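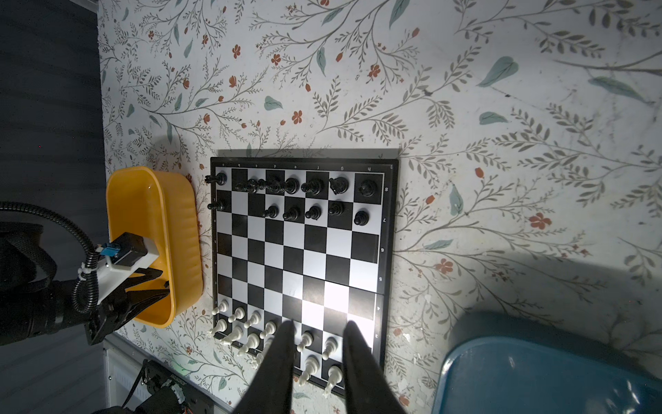 Reset time was the main cost in our opening study for the Kadus club boards. Each trial began from the standard starting position, so every piece had to be returned to its home square before play. We set the black side first, back rank and then pawns. On the folding board the black back rank is crowded enough that the tops of the middle pieces overlap when viewed from overhead, and a rook at the corner can lean slightly past the board edge. Glare on the lower-center squares also made centering harder to check.

Osaze Afolabi logged 1,396 piece placements over 2 sessions. Aniela Michalski checked the log against the printed file letters and rank numbers. Corrected entries are marked in the appendix.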